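Selling Small Goods Online, notes for session 9
2025-01-11, by Vasylyna Tkachenko

Right, returns! I promised we'd get to them. If you sell rings, watches or anything else worn on the body, people will order the wrong size, and your returns page does half the selling for you (I read it before I look at the price, and so do most of you, judging by last time).

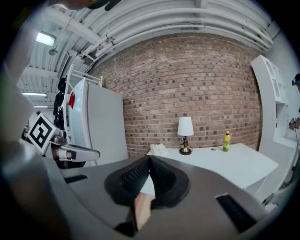

Red brick wall, courses in mixed colours.

Take our made-up-to-order shop, Grevis. Its policy ran to 70 lines and the bit about resizing was on line 16. Lev Mykhailiuk rewrote it in 15 and put resizing first. Have a go at the same with the Zaltard page in your pack, and keep these in:

- how long the buyer has
- who pays the postage
- what happens with engraved pieces

Engraving is the awkward one. 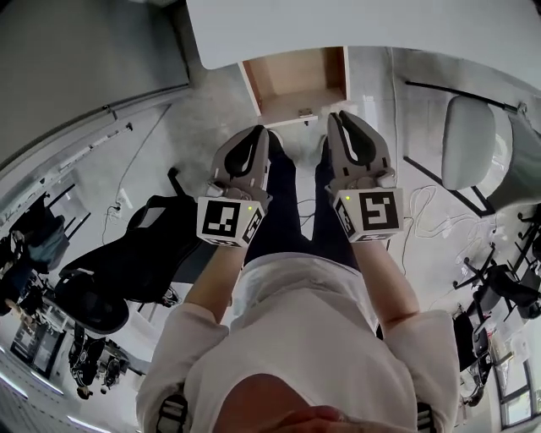

I'd say so plainly next to the order button, before anyone pays, and again in the confirmation email. Bring your draft next time, scribbles and all – we'll swap and read them as grumpy customers.

Recent notes
Ring sizes and how to explain them
Postage from Ullinau
Writing to Vieira: a complaint letter

Contact Vasylyna Tkachenko | Back to top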